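# Open day at the Clikamcombe weaving mill

Dec 28, 2018. Took the 262 bus from Curolton and walked up from the bridge.
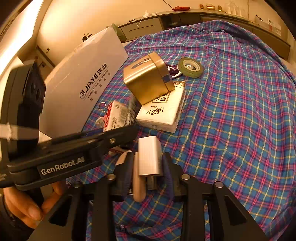
The mill opens its doors twice a year and the queue was already past the gate. Entry was free, tea was not. We were taken round by Dulce Serrano, who started in the dye house and now runs the warping floor. She talked for most of an hour without notes -- mainly on water, which the mill used to draw from the Worku brook and now has to buy.

Two looms were running. With both going you can't hear a word, so she held up cards. The older one came from Plernstead when the works there closed.

The shop is at the back, past the boiler. Remnants are sold by weight and the good ones go early. I bought a length of grey twill for a chair seat.

Parking is poor. The next open day is in January and you need to book for the dye house.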